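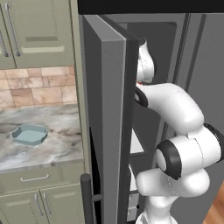 Last year's group asked whether a disc review is a film review with a page of figures added. The module treats them as two texts. The film is judged once; the disc is judged on transfer, sound and extras, and a poor film may get a good disc.

Unit 4: Reviewing the home release

Set text: the Dodwood reissue of Flakance, two discs, 16 minutes of deleted scenes.

4.1 Picture. State the source of the transfer before giving an opinion of it. Note grain, black levels and any banding in dark passages. Check at least one night scene and one with fast movement.

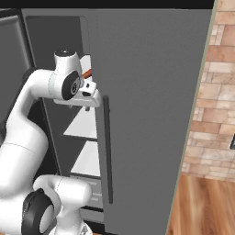

Fig. 1. Arm at refrigerator door, rendered.

4.2 Sound. Name the track reviewed and the equipment used. Dialogue is assessed first - effects and score come after it. Subtitles belong in this section.

4.3 Extras. List running times. A commentary must be heard in full before it is graded.

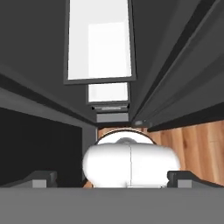

Fig. 2. White object between gripper fingers, rendered.

4.4 Length. The Nanix sample review runs to 2,161 words, which is too long for our purposes. Aim for 534, with no more than a quarter on plot.

Reading: Urbonaitė, chapter 4, on reissues and restored prints. Drafts are due May 19, 2019.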